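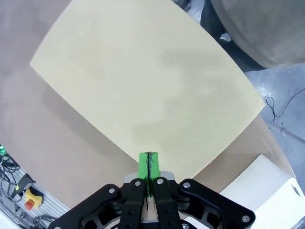 About us > Who we are

Hello! I'm Cathal Egan, and together with Žydrūnas Venckus I run Rallico, a small robotics lab in Retthorpe. We teach robot arms to handle big floppy sheets, and our way in is a bit of green tape with a black marker line down it. The tape goes over the edge of the sheet, the camera at the wrist finds the line, and the arm shuffles sideways until the line sits between the fingers. Only then does it grip.

We wrote the method up in January 2023 after 400 grasps (Žydrūnas did most of them, with the radio on). With tape it missed 5 in the first 100, and we've since got that down to 3, which we're very pleased about! Bare edges are still a pain, mind you, especially pale ones under our lights, so that's what we're on now. Want to try it on your own sheets? Drop us a line and come over, the kettle's always on.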